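Section 5. Tidying small items with two arms

Read this section before you run the sorting routine for the first time. It assumes that both arms are bolted down and calibrated as described in Section 4, and that the Ginting controller starts without errors.

5.1 What to expect

Makeup tubes and lipstick cases are a fair test of what the arms can do around the house. The items are light, many are glossy, and they are usually packed close together. A person clears a vanity tray without thinking about it. The arms are slower, and they still need someone nearby. Plan on 10 practice runs before you judge the results.

5.2 Before you start

1. Wipe the work surface and let it dry.
2. Check that every cap is pushed on fully.
3. Set the tray within reach of both arms.
4. Move the arm cables clear of the joints.
5. Set the speed to the lowest level in the Promix menu.

Caution: Keep your hands out of the work area while the arms have power. Press Stop before you straighten an item.

5.3 Running the routine

1. Select Tidy, then Small Items.
2. Confirm the tray position on the screen.
3. Press Start and stay within reach of the Stop button.
4. If a gripper closes on two items at once, press Stop, open the gripper by hand, and choose Resume.

Note: Items standing side by side are harder to grip than items with open space on both sides.

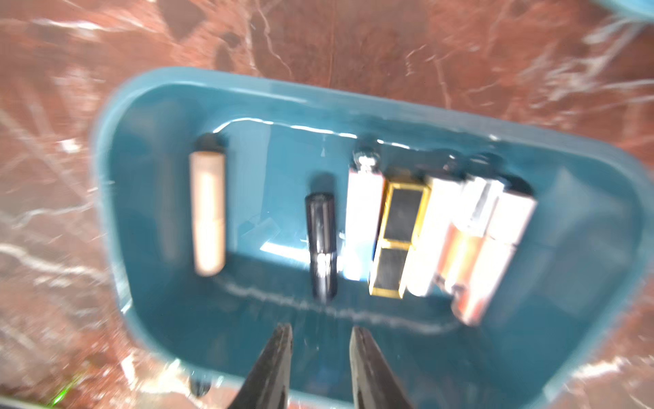
Lipsticks and tubes, with the gripper at work
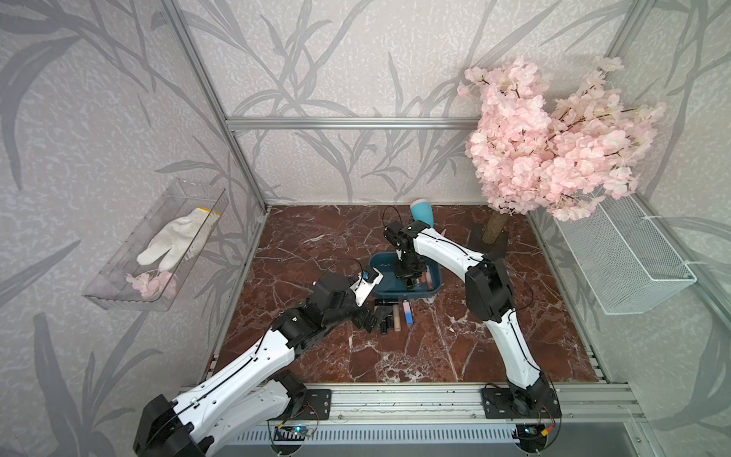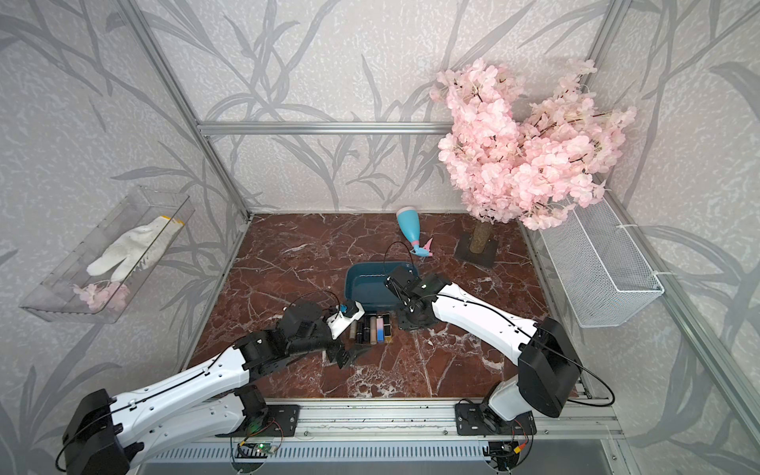
Can I leave the arms to tidy a dresser while I am out of the house?

Not with this version. The arms can handle a short, known list of items in a fixed area, but they cannot deal safely with a spill, a broken cap, or something they have not been set up for. Stay in the room until the routine ends.

5.4 If an item is dropped

1. Press Stop.
2. Wait 5 seconds for the joints to lock.
3. Put the item back on the work surface, away from the edge.
4. Choose Resume. Choose Restart if the tray has moved.

Error 439 means that a gripper closed without finding anything. Clean the fingertips with a dry cloth and turn the item 90 degrees before trying again. If the error returns, remove that item from the list and put it away by hand.

Changes in the April revision of this section were made by Wissam Karaki. Gripper replacement is covered in Section 6.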